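# Willems Round Pedestal Table

Tollell sells this one as a table for "every kind of work," a phrase that usually means nobody decided what it was for. We've had one on the listings since July and still have a few doubts.

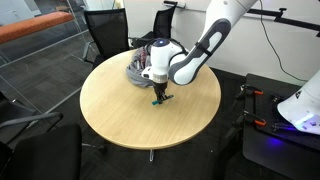

The round top has a pale wood-grain finish with a slightly darker edge band. It stands on one slim metal post, so there are no corner legs to bang your knees on. The maker rates it for 500 uses of the wipe-down test. We haven't seen the test, and we'd like to.

**What we'd question**

- A single post is fine for folding shirts or sorting small parts. Leaning on the rim is another matter, so try it first.
- "Seats four" is optimistic with full-size office chairs. Ansel Van Dusen in our showroom says two, maybe three.
- The price went from $77 to $96 with no change we could find.

**Ordering**

Ships flat. Chairs not included. Returns go through Ingrid Schumacher at the Pelloria desk, and the buyer pays the freight.

Page checked April 7, 2020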